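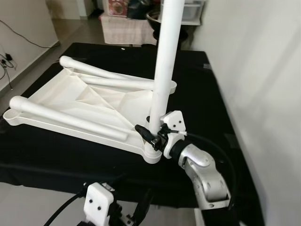 Rusu swap shelf gets a bigger room in October

Good news for anyone with a packed closet! The swap shelf at the Rusu library is moving into the old reading room downstairs, and I got to poke around in there this morning with Eyvindur Lund, who has run the thing from day one and still can't walk past a box without opening it.

If you haven't been, you bring in household stuff you're done with (lamps, stands, pans, board games with most of the pieces) and take home whatever you like. Last year 3,338 items changed hands, and I'm responsible for more of those than my husband would like.

The new room has space for up to 40 people at a time, so no more lining up on the stairs. Doors open at 10 a.m. and there's still no charge. Drusport is lending the shelving, and the number 290 bus from Prunon stops right across the street, handy if you're hauling something awkward.

Eyvindur has one request: please tape the screws to anything that comes apart. "We have a whole jar of mystery screws," he told me. Clothes and mattresses are still a no, but books are fine again, hooray. I've already got two bags by the door.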